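# Questions about the white desks

Last change: 2026-02-15

The desk room on the upper floor at Killine has been open since May, and many of you write to us with the same questions. I have collected them on this page with the answers. If something is missing, please write to Benoît Fleury, who takes care of the furniture, or to me.

## Booking and places

**Do I have to book a desk?**

Yes, for a full day. For a short stay of less than 2 hours you can sit down at any free desk without booking. If the person who booked it arrives, please move to another one.

**Can I keep the same desk for the whole month?**

You can. The monthly price for a fixed desk is 339, and it includes the drawer and the shelf. We give you the desk you ask for if it is still free.

**Are all the desks the same?**

No. They are all white, but we bought them in two rounds. The Liler model has a shelf unit on the right side, a long drawer and a part that pulls out at the front. The Clekar model is more simple. It has a short side panel and a round hole in the top for cables. When you book, you will see the name of the model next to the desk number.

## Cleaning the desk

**Who cleans the desks?**

Everybody wipes their own desk before leaving. Benoît does a deeper cleaning himself when the room is closed.

**What can I use on the white top?**

A soft cloth with a little warm water is enough for almost everything. For marks of pen or coffee, add one drop of dish soap and then wipe again with clean water. Please do not use the rough side of a sponge. It leaves fine scratches, and on white you see them for years.

**In which order should I do it?**

I start at the back, near the wall, and come forward to the front edge. After this I pull out the front part and do its surface too. Many people forget it, and crumbs love to stay there. The front edge itself needs a second wipe, as this is where our arms rest all day. 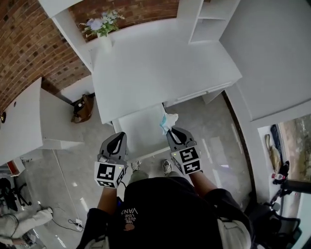

*A Liler desk by the brick wall, with the front part pulled out and a cloth or tissue just above the edge.*

**Should I move the vase?**

Please lift it, wipe under it and put it back near the far edge. Do not push it over the top. The flowers are artificial, so they don't need any water – more than one kind person has already given them some! For dust, use a dry brush and go gently over the leaves.

**May I remove the vase during my day?**

Of course. Some people need the full surface for drawings or large papers. Put it on the shelf unit and return it to the desk in the evening.

## Drawers and shelves

**May I leave my things overnight?**

With a fixed desk, yes, in the drawer and on the shelf. With a day booking, please leave the two compartments of the shelf empty when you go. Objects that stay behind are kept for 95 days in the cabinet of Maëlys Lebrun at the entrance, and after this time we give them away.

**My drawer is difficult to open. What should I do?**

First look if a paper is caught behind it. The long drawer is shallow, and a thick notebook can touch the wood or metal above it when you close. If it still does not move, do not pull with force at the handle. Write to Benoît with the desk number.

**Can I put my laptop on the pull-out part?**

A keyboard or a notebook is fine. For a laptop I prefer that you use the top. The rails were not made for a heavy weight, and you should never lean on them with your elbows.

## Around the desk

**Where do I put my bag?**

The space on the floor between two desks, against the wall, is good for bags. Only the passage behind the chairs must stay free.

**The chair leaves marks on the gray floor. Is this a problem?**

Not a big one. A damp cloth takes them away. If a caster wheel does not turn anymore, there is often hair or thread around it, and you can pull it out with your fingers.

**May I hang something on the brick wall?**

No nails and no tape, please. Tape takes small pieces of the brick with it.

**How much did such a desk cost? I would like one at home.**

We paid 1,652 for the first round of desks together, delivery included, from the shop Chong. They don't have the same model always, so it is better to call before you go.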